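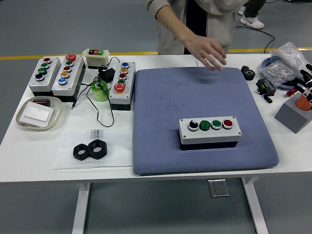
**Ticket 421: Heretti arm stops mid-pick (still open)**

Hi again, Elvira Tello here! So I ran the Heretti kit through 40 more picks like you asked, and it quit on me twice, same as before (fault 231 both times). Clearing it from the Broler app works fine, it just comes back after lunch.

What I've tried so far:

- reseated the wrist cable
- rolled back the April firmware, no change
- dropped the grip force one notch, which maybe helped a little?

I really do like this thing, so I'd hate to send it back! Could you mail me a spare wrist cable? And do you want the full log? It's 4,000 lines.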